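Updated 14/08/2020

# How to Clean and Seal a Dark Stone Floor

I wrote the first version of this page after doing the hall and kitchen at the Idano house. It covers natural stone with a dark ground and light veins, mostly marble and slate. The steps are nearly the same for both. Porcelain that is printed to look like stone doesn't need sealer, so check what you have before buying anything.

## Find out if the floor needs sealing

Put a tablespoon of plain water on the floor and leave it for 18 minutes. Wipe it up. If the stone under it has gone darker, water is getting in and the floor is ready for a new coat. If it looks the same as before, clean it and leave the sealer alone. Test one spot by the door, one by the sink and one in a corner, as they wear at different rates.
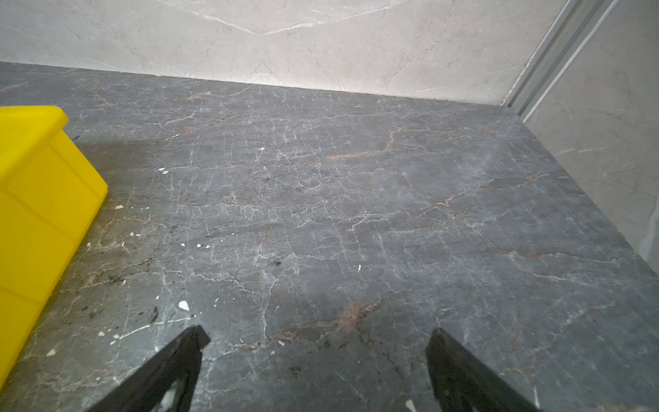
Do the same with a drop of cooking oil if the floor is in a kitchen, but pick a place under a cabinet or behind the stove. Oil can leave a mark that stays.

## What you need

- A soft broom or a vacuum with the brush bar turned off
- Two buckets and a flat mop
- pH-neutral stone cleaner (I use Granari)
- Penetrating sealer, solvent or water based (Turnik or similar)
- White cotton cloths, more than you think
- A paint pad or lambswool applicator
- Painter's tape and plastic for the baseboards
- Knee pads

Keep vinegar, lemon cleaners and bathroom descaler out of the room. Acid dulls polished marble very quickly, and the only fix is to have it polished again.

## Cleaning

1. Sweep twice, the second time at right angles to the first. Grit left behind will scratch under the mop.
2. Mix the cleaner at the rate on the bottle. Stronger doesn't clean better and it leaves a film.
3. Mop a small section, then go over it with clean water from the second bucket.
4. Change the rinse water as soon as it turns gray.
5. Dry with a cloth and leave the floor overnight.

For the joints, use a nylon brush and the same cleaner. Wire brushes leave bits of metal that rust later. 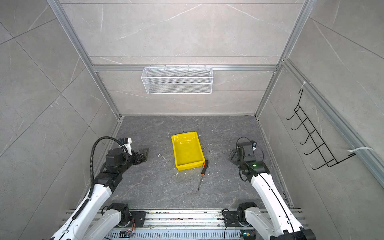
One reader wrote in to say that overnight wasn't long enough in October with the heat off, and that the sealer went cloudy along every joint. Kwon, on the same point, suggests taping a square of clear plastic to the floor and looking for fog under it in the morning before opening the can. Both are fair. If the room is cold or the slab sits on the ground, give it two nights and do the plastic test.

## Sealing

Open the windows and put out any pilot light if you are using a solvent sealer. Tape the baseboards. Start in the far corner and work toward the door.

1. Pour a little sealer into a tray and load the pad.
2. Spread a thin, even coat over a section you can reach from one spot.
3. Wait for the time on the label, usually five to ten minutes.
4. Wipe off everything that hasn't soaked in. Turn the cloth often.
5. Move to the next section and overlap the edge slightly.

One can did 225 square feet of marble for me. Slate drinks more, and the same can went only a little more than 100 square feet in the back entry.
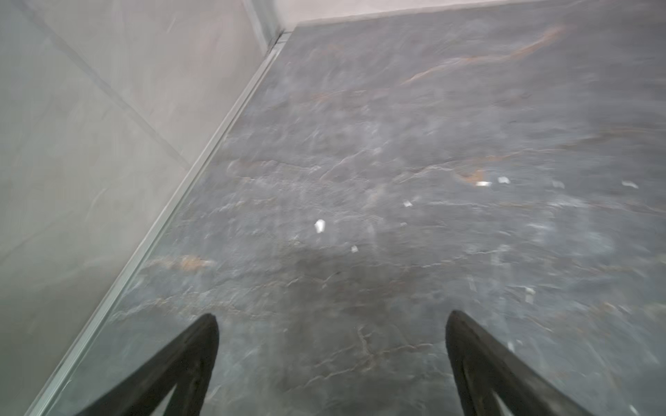

Color change is the thing people ask me about most. A plain penetrating sealer should leave the stone close to how it looks dry, while an enhancing one makes it darker and brings up the contrast. Rust-orange and brown streaks running through charcoal stone, with fine white lines branching across it, are the kind of pattern to try a sample on first, as the warm parts can come up a lot stronger than you want. Use an offcut or the floor of a closet and look at it the next day.

Stay off the floor for a full day. Rugs can go back after three. Lay the used cloths flat outdoors to dry before throwing them away, as the can will tell you.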